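Notes from the Gundeo cell

The two-arm cell at Gundeo went back to work on Wednesday, January 4, 2023, after the yearly service. It had run 498 hours since September, and the rubber boots over the joints were the first thing on our list. We clean each boot with a damp cloth, open the folds by hand and look for small cracks. Dust likes to stay in the folds, so this takes patience.

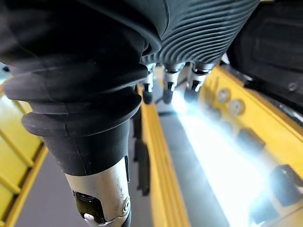
Black bellows and the metal segment under it, between the yellow members.

The boots can stay for another season. One cable clamp from Okabe was replaced, and all the screws at the wrists were tightened again – the manual from Luritska asks for this every 348 hours, and we were late.

After the service we do not start with the normal program. First come 8 slow cycles with an empty gripper, then the handling of larger soft parts over the bin, where both arms must share one piece.

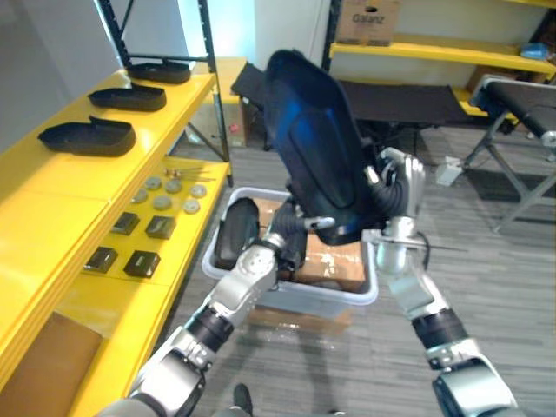 During this test a person stays near the stop button and listens to the joints. The full check took us 33 minutes. The same list will be used for the Era cell, with one change: the cables will be checked before the boots.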